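Ticket 602: stock sync from Rirner drops lines after nightly import
Opened: 2019-08-05
Reported by: Korkor Gyamfi
Assigned to: Sérgio Serrano
Priority: 2
Status: Resolved

Korkor Gyamfi wrote:
The nightly stock export from Rirner imports into Orura without an error, but the record count is short. The file has 1000 data lines and Orura shows 167. Same result when I run the import by hand. Two attachments, taken at the Teixeira site. 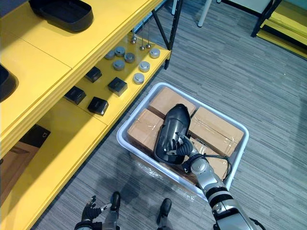
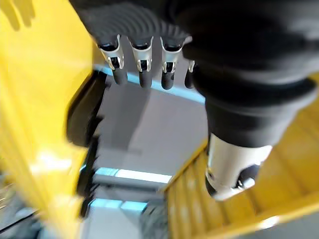 Attachments, Teixeira site. First: yellow shelving with black boxes and silver pucks. Second: fingertips, silver brackets and black pads.

Sérgio Serrano wrote:
Please send the raw export file, zipped, and the import log. Do not open the file in a spreadsheet first, it will change the line endings when you save.

Korkor Gyamfi wrote:
Both uploaded to the Pramero share, in the folder with the ticket number.

Sérgio Serrano wrote:
Log ends with "end of input" and exit code 0. No rejected lines. So the importer believes it has reached the end of the file.

Checked:
File size on the share matches the size on the Rirner server.
Encoding is UTF-8, no byte order mark.
Separator is a semicolon throughout.
Line 168 has an opening double quote in the description field and no closing one.

The importer treats everything after that quote as one field. It should raise an error at the end of the file, but the lenient parsing option is on, and with that option the unfinished record is thrown away silently.

Mahnaz Rostami wrote:
Lenient parsing was switched on in June during the supplier migration. It was meant to go off again afterwards. The quote is an inch mark somebody typed into the item description. Rirner does not escape it on export.

Sérgio Serrano wrote:
Changes made:
1. Lenient parsing set to off.
2. Export template in Rirner changed to double any quote inside a text field.
3. Import now compares the line count with the record count and stops if they differ.

Re-ran the import with a fresh export. 1000 lines, 1000 records.

Korkor Gyamfi wrote:
Confirmed on my side. The older nightly imports since June still need checking, can that go in a separate ticket?

Sérgio Serrano wrote:
Yes. Open it against Orura and assign it to Amândio Figueiredo. Closing this one.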